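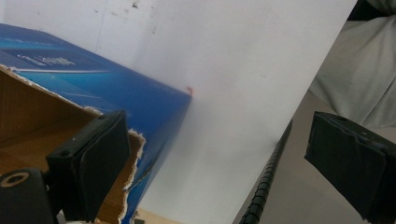
How long does shipping take?
4 business days inside the US, once it leaves Noltura. Orders in before noon go out same day, later ones next morning.

Do you ship to PO boxes?
Yes. Not oversize stuff tho.

Can I change my address?
Before it ships, sure. Email us w/ order number. After that, its up to the carrier.

Returns?
30 days, unused, tags on. Return postage is yours unless we sent the wrong thing.

When do refunds show up?
Depends on your bank. We send it the day we recieve the item.

Gift wrap?
Not right now. Maybe back in March.

Posted 11 October 2019 by Putow Orders Desk

Related:
Akia sizing chart
Sarmiento pickup hours
Lost parcels, what to do

Contact | © 2019 Putow | Back to top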